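Häufige Fragen zur Fernführung der Zweiarmstation

Wer darf Vorführungen aufzeichnen?
Zugelassen sind alle Beschäftigten und Studierenden, die die Einweisung bei Kumelska abgeschlossen haben. Sie dauert 87 Minuten und wird am Simulator abgelegt.

Muss ich beide Arme gleichzeitig führen?
Nein. Jeder Arm ist einem eigenen Handgerät zugeordnet. Wird ein Handgerät losgelassen, hält der betreffende Arm seine Stellung — der andere bleibt steuerbar.

Wie viele Vorführungen werden je Aufgabe benötigt?
Für eine neue Aufgabe sind 118 gültige Durchgänge vorgesehen. Der Bestand im Archiv Oketti umfasst derzeit 1.429 Aufzeichnungen.

Was geschieht mit misslungenen Durchgängen?
Sie werden als ungültig gekennzeichnet und getrennt abgelegt. Eine Löschung durch die Bedienenden ist nicht vorgesehen.

Kann ich vorab ohne Hardware üben?
Ja. Die simulierte Station mit zwei Armen, Tisch und offenem Behälter steht nach Anmeldung zur Verfügung.
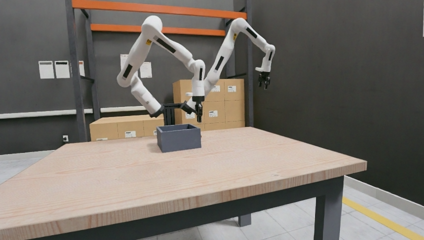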